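Nima Mohammadi
October, bin picking build, thread. I said I'd write this up once the arm could run an evening in the shop without me standing next to the stop button.

1/ The arm is secondhand and far too big for the job. I bolted the base down before anything else and didn't power it up until the plates stopped creaking. Payload is not a concern.

2/ First two weeks went to cabling. If the loop at the wrist is too short it pulls at full rotation, and if it's too long it catches on the bin wall. I redid mine 2 times. Leave more slack than looks right.

3/ Gripper electronics are on a small board from Rorkuvent. Setup was easy. The manual covers about half the settings and the rest I got by trying values and writing them down.

4/ Control software is Gorano on an old desktop. I capped arm speed at 400 mm/s inside the bin. It can go a lot faster but I like the bin where it is.

5/ The bin is metal, which I'd think twice about. The walls throw reflections and the depth readings near the corners are bad. Matte paint is next on my list.

6/ Total tries so far: 1,020. Success rate is 68 percent. Most of the misses are things lying flat against a wall, where the finger has no room to get down beside them.

7/ Mixed objects are harder than a bin full of the same part. Cup, soda can, sunglasses, a toy block. The can rolls if you touch it off center. The sunglasses I would not wish on anyone.

8/ Current state of the workspace, arm down at the cup: 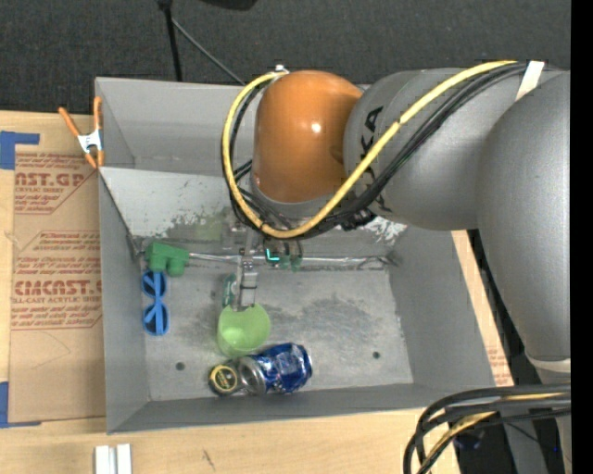 Vondráček: For the pieces along the wall, try tilting the wrist 15 degrees before you go down. Straight vertical approaches never worked for me in a deep bin. Also check your collision margin, the default is huge.

9/ Good tip, thanks. My margin is still the default, so that may be a big part of it. I'll change one thing at a time and start with the margin.

10/ Parts list and the wiring diagram go up on the Todenholm page when I've cleaned them up. The diagram is pencil on the back of an invoice right now.

11/ Next is the paint, then the tilt, then another long run with the same objects so the numbers compare.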